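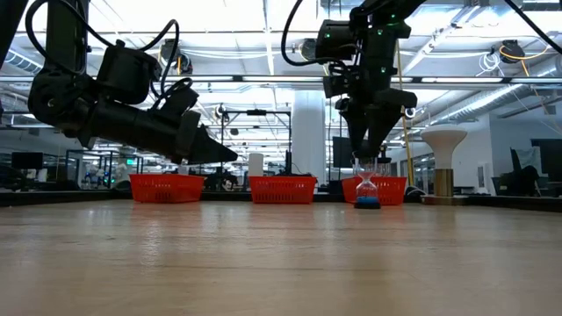
An Afternoon With the Flandholm Two-Arm Bench

Home Reviews Workshops Open Days Letters

Print this page | E-mail to a friend

I had been promising myself a trip to the Iltus open day for years, and this summer my sister finally drove me out there — she brought a book, bless her, and hardly read a page of it. The thing I most wanted to see was the Flandholm bench, a wooden table with a black robot arm working from either side, and I'm happy to report that it earned the gas money.

The props were the first surprise. I expected gears and metal blocks, and what they had out was sand timers! It's a smart choice for a demonstration. Glass makes everybody in the room hold their breath a little, and when one of those grippers came down and settled its fingers at the top of a timer, I caught myself leaning forward with my hands out, as if I could help from where I was standing.

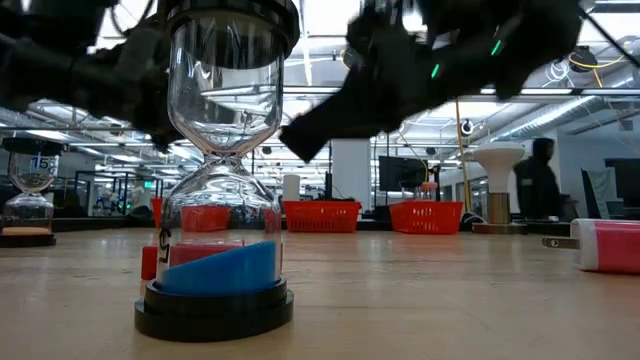 3 min read

The timers come in more than one size, and the big one with the blue sand was my favorite. Someone had written a 15 on the glass by hand, the way I label my freezer jars. I liked that. A bench that gets handled and scribbled on tells me more than one that has been polished for company.

Now for my grumbles, and they are small ones. The talk started at 2:30 and the speaker was soft-spoken, so the back row missed a good deal of it. I would also have liked a printed sheet with the prices of the optional parts. I asked about them twice and was told to write to Benmoussa, the distributor, which I did, and I'm still waiting to hear.

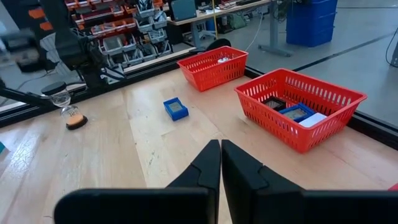

DRORNTON, August — If you plan on going next year, get yourself up close to the red baskets. That's where the sorting goes on, and you'll want a good view of the fingers. They are plain, flat black things with a bit of a step near the tip, and I grew quite fond of them.

Would I buy one? Goodness, no, I have nowhere to put it. But for a school or a small shop with a patient person in charge, I'd say go and look, and bring your questions written down. I had 13 and got through 12. Four stars, and I'd have given five if there had been more chairs.
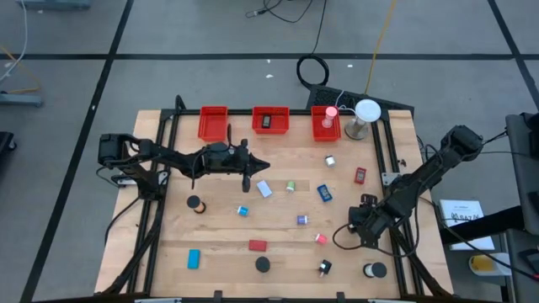 Plenty left to pick up, and three red bins along the back. Review by Spyros Moschos.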